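3.2 Baskets used on the table

The households in our study kept small baskets on tables and worktops more than anywhere else, and most of what went in them stayed there longer than the owner meant it to. We wanted to know if the basket itself has a part in this. Depth, rim, weave. So a few shapes were set out on a plain table and loaded with one thing at a time, nothing fancy.

Baskets were sorted by hand (T. Hattar, checked by Q. Salameh) into open shallow, open deep and lidded. Only the first group is dealt with here. 107 of the 162 baskets in the home visits fell into it, which is why it gets its own section – the other two are in 3.4.

Open shallow baskets come in a lot of weaves. Plastic strand is common, wicker too, and people mostly didn't know which they had untill asked to look. Plastic ones were described as "easy to wipe", wicker as "nicer". The plastic strand type often has a worked edge, loops or scallops standing out past the rim, and a coloured band somewhere in the wall.
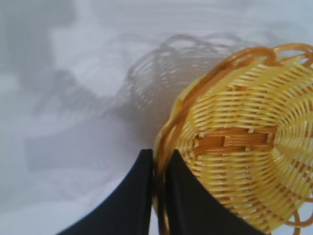
Looped edges got mixed reviews. Some owners liked them for looks and said so at length. Others had caught sleeves or keys on them. In the Zalewska flats two people had turned the basket so the loops they disliked faced the wall, which doesn't help much if the loops go all the way round, but they felt better about it. We noted it and moved on.

Gaps in the weave matter for crumbs. Small dry stuff goes through onto the table, people lift the basket, wipe, put it back. Lining with a paper napkin was the usual fix – seen in Misow and Bokel both. Cloth liners less often. One owner in Misow had cut a circle of old tablecloth and sewn it in, very neat.

On contents. A basket with one object in it is treated differently from a basket with many. With many, things get dropped in without looking. With one, the owner tends to place the next item beside the first, or leave the basket alone and put the new item on the table instead. We had not expected this and don't have enough cases to say much. Nine owners mentioned it without being asked.

For the table set-up we kept to single items for this reason (Figure 2). Rounded objects were prefered as they settle against the wall of a basket and don't need arranging. No liner was called for in the protocol. Table otherwise left plain, so that nothing nearby would pull attention from the basket.

Figure 2. Small oval wicker basket holding a single pink, roughly egg-shaped object, on the white tabletop.

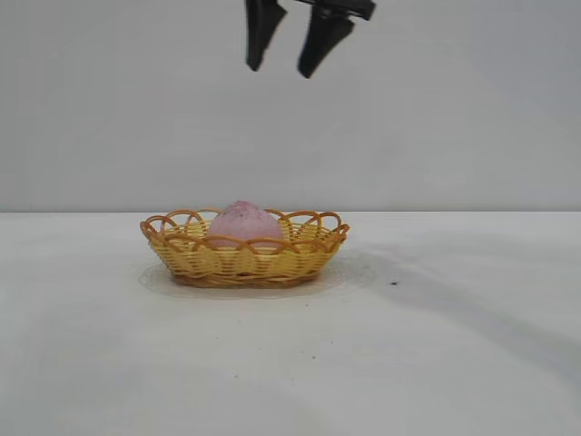 3.3 Where baskets end up

Position on the table was noted at each home visit and again in April. Most had moved a little, towards the nearest wall or the end of the table where nobody sits. Owners in Geleck were the exception and kept theirs in the middle, even at meals, passing dishes round it.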